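Kitchen and Bath Design I
Unit 6 handout: Countertops and the cabinets under them

Read this before the December studio session. Bring your marked-up floor plan.

1. What a countertop has to do

A countertop is a work surface first. It takes knives, hot pans, standing water and years of wiping. The client will usually talk about color. Your job is to ask how they cook, who cleans, and what they expect to fix themselves.

For this unit we compare wood, laminate and stone. Tile is covered in Unit 9.

2. Wood tops

Butcher block is made from strips glued side by side. Edge grain shows long strips on the surface and is the usual choice for a full run of counter. End grain shows the cut ends. It is kinder to knives, costs more, and moves more with changes in humidity.
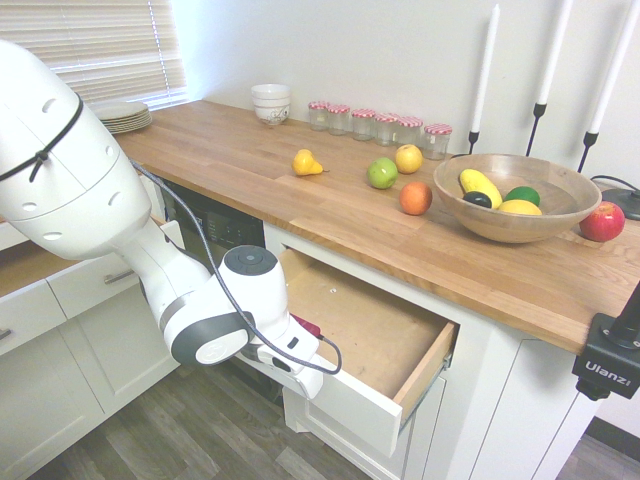

Fig. 6.1. Butcher-block counter with visible strip grain, open drawer at front.

Wood expands and contracts across the grain, so the top must never be screwed down tight. Use slotted brackets or oversized holes with washers. Leave a gap at the wall and cover it with the backsplash.

Finishes fall into two groups. Oils soak in and are easy to renew, but they need regular attention. Film finishes such as varnish keep water out longer and are harder to patch once they fail. Keep cut edges near the sink sealed on all faces, underside included. Most failures we see start there.

3. Worked example: the Rumbridge kitchen

The Rumbridge plan has one straight run with a sink in the middle. The top is 625 mm deep and 40 mm thick. The section left of the sink is too short for a standard base unit, so the designer used a custom drawer cabinet with an inside width of 477 mm.

Check the clearances in this order:
- Depth of cabinet box against depth of top. The difference is your front overhang plus the wall gap.
- Drawer slide length against inside depth of the box
- Plumbing behind the sink base - draw it, do not assume it
- Handle projection at the inside corner

4. Drawers

A drawer is judged by how it opens when full. Full-extension slides let the user reach the back and are worth the added cost in any drawer used daily. Three-quarter slides are acceptable for linens. 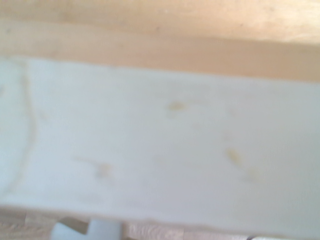

Drawer fronts are normally attached last, after the box is running level. Fit the box, check the slides for side play, then set the front with spacers and fasten it from the inside. If the front is fixed first, every later adjustment to the slide shows up as an uneven gap.

The deep drawer in the Rumbridge plan has a front height of 267 mm. Subtract the clearances shown on the plan to get the height of the box sides.

5. For next time

Redraw the left-hand section with two drawers instead of three. Label the wood movement gap and the type of bracket. One sheet, pencil is fine.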